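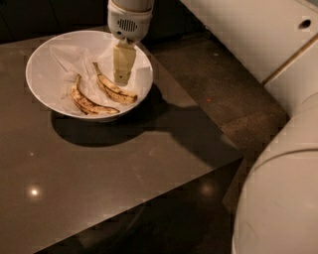 Photo: Tumimgate facilities desk, attached to ticket 826

Ticket 826
Category: Kitchen / Waste / Other
Location: Tumimgate, second-floor break area
Priority: Low (raised to Medium by requester, lowered to Low by desk, raised again by requester)
Status: Closed, pending fruit flies

Reported problem
Fruit flies in the break area. Requester says they come from the sink drain and wants the drain replaced. Requester also says there is "a smell, sweet, sort of brown." We don't have a category for brown.

Sunday, 9:10 am
Went up while it was quiet. Ran the hot tap and smelled the drain at close range, a part of this job they left out of the posting. Drain smells like dish soap. Put tape over it, sticky side down, with a gap at one side for air. If flies are breeding down there, some of them should be stuck to it by the end of the day.

9:25 am
Looked at everything else. Fridge seals fine. Compost caddy empty and rinsed, lid on. Nothing behind the microwave except a fork.

The white bowl on the dark table has two banana peels in it, on a paper napkin. Brown spots all over both of them. The bowl is the fruit bowl. I checked the label on the shelf it came from and it does say FRUIT, so I can see how someone might argue the point.

9:40 am
Replied to requester asking whether the peels were known about. Requester answered that the peels are "in a bowl, so they're contained." Explained that a bowl is open at the top. Requester asked if we could stock bowls with lids. Logged as a separate request and assigned to nobody in particular.

11:30 am
Checked the tape. No flies. Checked the bowl. Three flies, very settled.

11:35 am
Steps for clearing the bowl, since the last ticket like this one ended with a peel in the paper recycling:

1. Peels go in the compost caddy under the sink. If there's a sticker, take it off first. Birnolow collects our compost and sends it back with a note if they find stickers.
2. The napkin goes in the compost too, as long as it's plain paper and only has banana on it.
3. Wash the bowl with hot water and dish soap, including the underside.
4. Wipe the table where the bowl was. Banana dries into something like varnish.
5. Put the bowl back on the shelf dry.

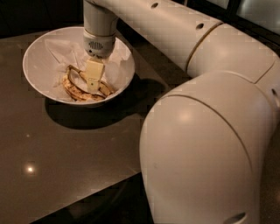

Attachment 2: bowl, napkin and peel on the dark countertop.

1:15 pm
Requester asks whether the napkin helps. It soaks up a bit of whatever comes off the peels, and then you have a damp napkin in a warm room. For flies that counts as an upgrade. If you want to line the bowl for whole fruit, fine, but change the lining when you change the fruit.

1:20 pm
Requester asks whether peels with spots are worse than peels without. Spots mean the fruit was ripe, and ripe is what the flies came for. Either kind should be out of the room by the end of the day.

2:45 pm
Set a trap by the sink for any stragglers: a small glass of Nasr cider vinegar, one drop of dish soap, plastic wrap over the top with 5 holes poked in it. Labeled it DO NOT DRINK, in capitals, after what happened in June.

4:30 pm
Tape on drain still clean. Removed it. Drain is innocent and will not be replaced. Told requester, who took it hard, having already picked out a new one from the Coramis catalog.

Resolution
Source was fruit waste left in an open bowl. No plumbing fault found. Trap stays out for 2 days, then gets emptied down the same drain.

Follow-up
- Sign for the shelf: "Fruit means before you eat it." Waiting on the label printer, which has its own ticket.
- Lidded bowls: see separate request.
- Requester has asked to reopen this one because there is now a smell of vinegar.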